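An afternoon at the Boswood open day
Friday, July 17, 2026

I've driven past the Boswood building on my way to work since January without knowing what went on inside. A flyer at the library said they were holding an open day with robot demonstrations, free, no booking needed, so I took the afternoon off and went.

Parking was the first problem. The lot out front holds very few cars and the overflow was across the road behind the tire shop, which the flyer didn't mention. Inside there was a sign-in sheet, a sticker for your name, and a table with coffee and those small muffins that come in a plastic clamshell. I was visitor 71 on the sheet.

The ground floor was split between two groups. Gilar had the front half, with a mobile cart that follows a line of tape and carries bins between shelves. It's a product they already sell, and the demonstration had been run many times before, you could tell. The cart stopped when someone stepped in front of it and carried on when they moved. Kids liked it. I watched two laps and went to the back.

The back half belonged to a project called Dumudberg, and I spent most of my visit there. They're working on household jobs: opening cupboards, putting things away, picking up small items without dropping or crushing them. Most of the work at this stage is done by people. Someone holds a gripper in one hand, with a camera on it, and does the job at a normal pace. The recording is used later to train an arm. They had 842 recordings of cupboard tasks so far, according to the sheet taped to the wall, and 1087 if you included the ones they had thrown out.

The tables were set up as small work areas, each with a few ordinary objects and a black cloth hung behind. I asked what the square black-and-white tags on the fingers were for. The answer was that software can find them easily in the picture and work out how far open the fingers are.
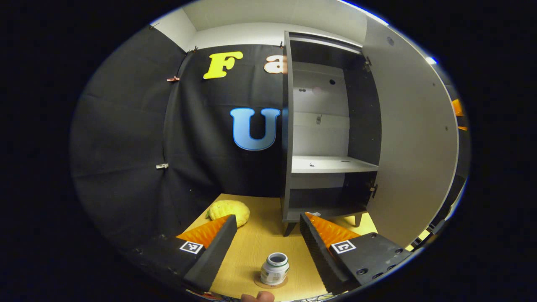 One of the Dumudberg tables, seen from the gripper's own camera. Small white container between the fingers, cabinet standing open on the right.

Visitors were allowed a turn. The grip is closed with a squeeze, a bit like a pair of barbecue tongs, and it's heavier than it looks. My wrist was sore after a few minutes. I had expected the picking up to be the hard part, but I found the shelf harder. You have to come in level, and the fingers are wide enough that it's easy to bump the cabinet door on the way through. I knocked it twice. The woman running the table said bumps are fine as long as you carry on, and that they would rather have a slow recording than one where the person stops halfway to start over.

The ridged orange pads on the fingertips are a wear item. They change them every 100 sessions, or sooner if the ridges start to flatten.

At three o'clock there was a run with the actual arm, a Bajpai, bolted to a bench behind a clear barrier. It opened a cupboard door, reached in, and took out a cup. The first try went fine. On the second it closed beside the cup and lifted nothing – then went through the rest of the motion anyway, setting the nothing down carefully on the bench. The third was fine again. Nobody from the project seemed bothered, and they answered questions about the miss in some detail, mostly to do with lighting near the windows.

A man beside me asked when you could buy one for the kitchen. They wouldn't give a year.

I left at half past four. The posters upstairs were worth a look if you like that sort of thing, although the stairwell was hot and there was nowhere to sit. The next open day is planned for January and will be on the second floor too, with more room for the arm. If you go, park behind the tire shop straight away and bring your own water bottle – the fountain by the washrooms was out of order.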